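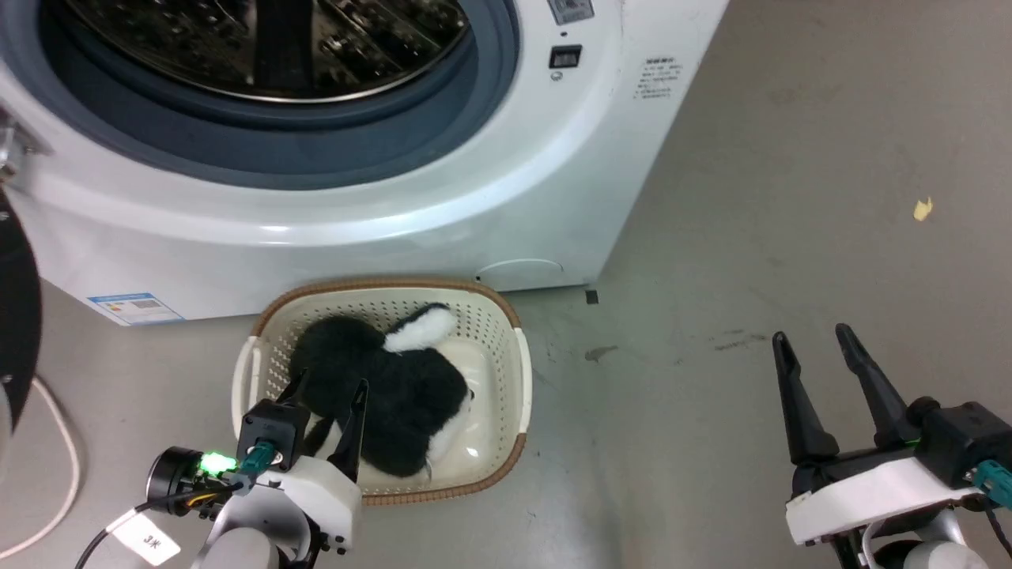 The Haluvgate laundry basket is made for people who wash often and have little floor to spare. It is rectangular with rounded corners, so it can stand directly in front of a front-loading machine and you move the washing down into it without carrying. The plastic is cream and goes well beside a white machine, and the brown rim has a woven look that is a little warmer than plain plastic. A plush dog or similar toy lies down in it easily, with room left over for the rest of the family's things.

We sell it in our Skultstead shop and by post. The price is 18 euros, and it has stayed the same since January.

Details

Length: 55 cm
Load: up to 8 kg of laundry
Colour: cream with brown rim
Walls: perforated, so that air can pass
Handles: one at each short end
Order code: Fosteck 99

Using the basket

1. Put the basket on the floor before you open the door of the machine, with the long side where you prefer it.

2. Lift with both handles. With wet towels please do not fill it to the top — the weight grows quickly.

3. Keep dark and light clothes apart before the wash. Many customers buy two baskets for this purpose.

4. Empty the basket fully when you load. Small socks like to stay at the bottom, but the inside is smooth and pale and you will notice them. The product sticker is also there, on the bottom, and you can leave it or peel it off.
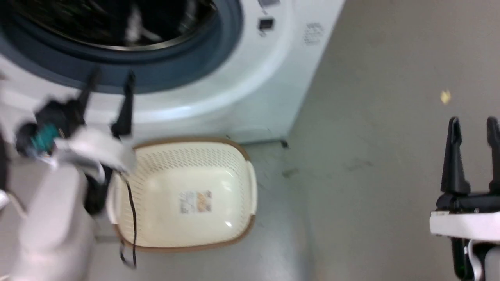

5. Clean with warm water and a soft cloth. Strong bleach can make the rim dull.

Delivery and questions

Orders which arrive before Wednesday noon leave our store the same week. For larger orders, for example for guest houses, please write to Danai Dimitriou at Karagiannis Household. Returns are handled by Efthymia Tsolakis, and the basket must be unused.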